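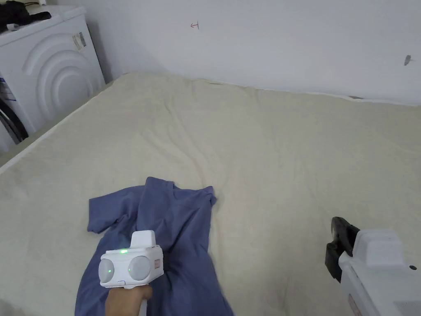 Folding setup, Plestden. One Kusuma gripper over the blue shirt, its partner at the corner of the frame.

Thread on a clock fault in our paired hand-held grippers. It got through every automatic check we had and into a training set. Posting it in case anyone else logs two hands through Fetix.

Each gripper stamps its own video and its own finger opening. Fetix is meant to hold both to the host clock by exchanging a sync packet every 4 seconds. If a packet is missed, the gripper runs on its internal oscillator until the next one arrives.

On Wednesday Oranuch Sangkhawat ran the new folding policy on the arms at Tisstead. Single-hand picks were fine. On anything needing both hands, the right hand let go before the left had taken hold, and the shirt dropped.

First suspect was the arm controller. We replayed a recorded trajectory with the policy out of the loop and got the same early release. So the controller was doing what the data told it to do.

Second suspect was the finger opening calibration. We opened and closed both grippers against a gauge block. Readings repeatable, zero where it should be. Calibration cleared.
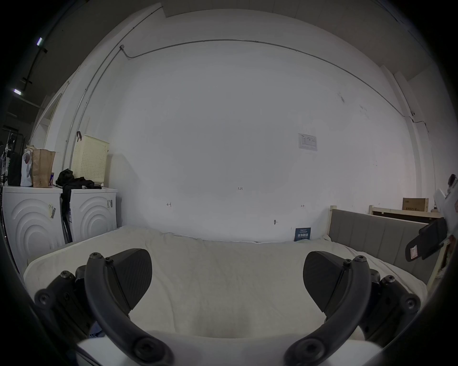
Fingers open, nothing between the pads. We use this position as the zero for full opening.

Then Oranuch asked for a clap test: bring the two grippers together so the finger tips touch, at the start of a session and again at the end. Contact should land at the same timestamp in both streams.

Start of session: same timestamp. End of session: 378 ms apart. The right gripper was gaining 18 ms a minute and the session ran 21 minutes. The growth was linear, which points to a free-running oscillator with no correction reaching it.

Cause: the right gripper had been reflashed in November and came back with an older radio config. It listened for sync on the wrong channel. Video and finger data use a separate link, so both streams arrived complete.

Why nothing flagged it: the quality check looks at dropped frames, file length and gaps between timestamps. All three pass if a clock is wrong but steady. Fetix does log "sync lost", at debug level, and we ship with debug off. That part is our fault.

The status light didn't help either. On our firmware green means powered and streaming. It says nothing about sync. Operators had been told green means good to go, and they followed the instruction they were given.

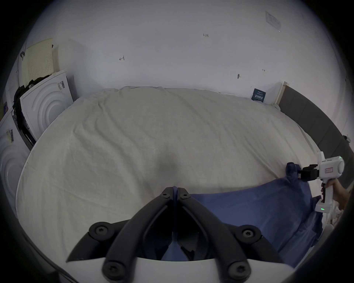
Two-handed fabric work is where an offset like this does damage. One hand holds tension while the other moves, and the policy learns the order of grip and release from the timestamps. Shift one hand by a third of a second and the order can reverse.

Safety side, for completeness. The arms at Tisstead run at reduced speed inside a fenced cell and the load was a shirt. With a heavier shared load, the same early release is a dropped object. We've filed it as a safety fault on that basis.

Fixes in place. Lost sync now stops recording and turns the light amber. Firmware and radio config are checked as a pair at start-up. Clap test at both ends of every session, and sessions are capped at 20 minutes.

On the old data: drift was linear, so a session with a usable contact event near each end can be re-timed. Lamai Chuensuk wrote the script and is going through the Plestden recordings. Anything without two clear contacts is pulled from the two-handed set and kept for single-hand training only.

Still open: we don't know why the reflash tool accepted the older config without a warning. The right gripper is on the bench with its original image preserved. Will add to this thread when Kusuma support replies.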